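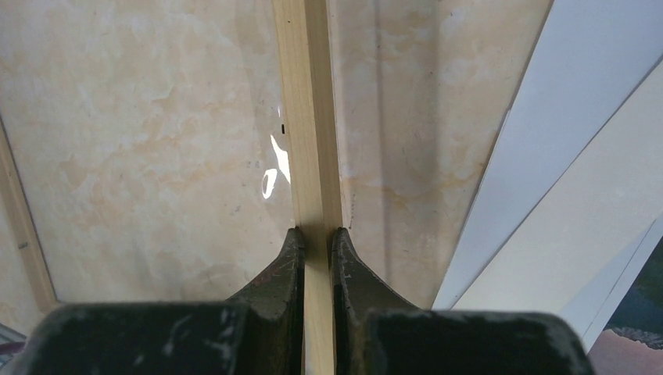 Wrist view, fingers closed on the wood strip.

4 min read

Contact onset is finally clean!! I've been chasing this since the driver update and the fix is so small I laughed. The width estimator was reading the commanded finger position and the measured one in the same line, one cycle apart, so every close looked like it hit something slightly before it did. Swapped both to the measured value and the onset trace went from a smear to a step. Marwan Moussa had a comment in the old branch saying "check this is same tick??" and I am sorry I scrolled past it all those times.

Wood strip is a great test piece for the grasp scorer. It's narrow, so the old Clatach scorer kept ranking grasps across the white sheets next to it higher (long straight edges, lots of contrast, it loves those). New weighting goes by two-sided contact first and edge strength a long way second. It picks the strip now and I didn't have to mask anything. I did have to throw out the glare term. The marbled top throws back a bright patch right beside the wood, and the old term treated anything that bright as "near surface, avoid," so it was pushing the approach sideways for no good reason.

Settings that stuck, so I don't lose them again:
close speed: back to default, the slow one only hid the tick bug
onset window: 7 samples
wrist exposure: locked, auto was pumping every time the fingers came into view
scorer: clatach/two-sided, glare term off

Replayed the 147 saved closes from the old log through the new estimator before touching anything live. Early triggers dropped out almost everywhere. The leftovers are all ones where the fingers were already touching something when logging started, and I think that's a logging problem and not the estimator's. Will split those off into their own folder so they stop polluting the score.
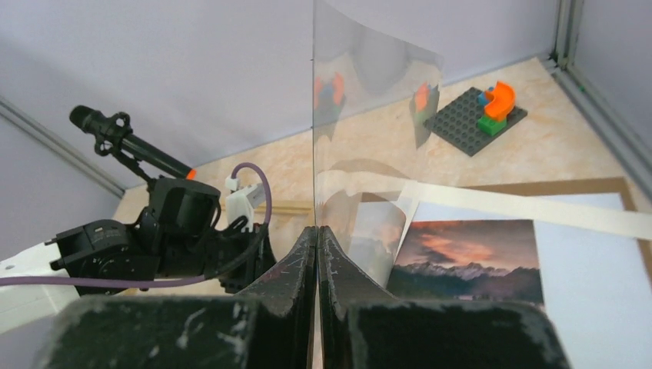 Ullavmont, second bench — July

Clear sheet day. I have been looking forward to this one and it did not disappoint, the thing is awful for perception in the most interesting way. Standing upright it's nearly invisible to the depth model except where it picks up glare, and then the model gets confident about exactly the wrong stuff. Orange and blue show up blurred near its upper left edge, orange and green again closer to the right. The segmenter happily reports extra bricks hanging in the air in front of the back wall. The real ones are over on the dark gray baseplate, and it finds those too, so the planner ends up with a world that has more LEGO in it than we own.

What I tried first: raise the confidence cutoff. Useless, the ghosts score as well as the real bricks.

What I tried next, and I'm really pleased with it: use the wrist motion. A reflection slides differently from a solid thing when the wrist camera moves. So Vinel (the tracker) now keeps each detection on probation through a short sideways wiggle and fits one fixed point in space to it. If the point won't stay on a supported surface, the detection gets marked as reflection and handed back to the planner as a hint that there's a sheet in between. That second half was Marwan's idea — the ghosts tell you where the plastic is! We get an obstacle plane out of what used to be garbage.

Plane fit runs on 900 points and settles in almost 471 ms, most of it in the copy between processes. Plenty fast for a wiggle, too slow for continuous use. Mulligan's shared-memory bridge should kill most of the copy but I want one quiet day with the current version before I swap plumbing under it.

Still wrong: the mountain photo. All those orange clouds give the tracker loads of texture, and the curled grayish sheet beside it, seen through the clear one, has similar orange tones. The matcher jumps between the two and the plane estimate tips over toward the photo. Adding a flatness check for anything lying on the white board should help. Also want to try ignoring color altogether for matching and see what breaks.

Other arm is in the collision model now as plain boxes plus a capsule for the long cylinder on top. The purple cable isn't modeled at all. For now there's a fat keep-out volume over the loop, ugly, and it eats some good approaches from the left. Fine for this week.

Next:
rerun the sheet with the flatness check on
move the ghost flag into the message header so the viewer can color it
split the bad-start logs
ask Marwan if probation should time out or just wait for the next wiggle
try the Mulligan bridge Wednesday, on a branch, NOT on main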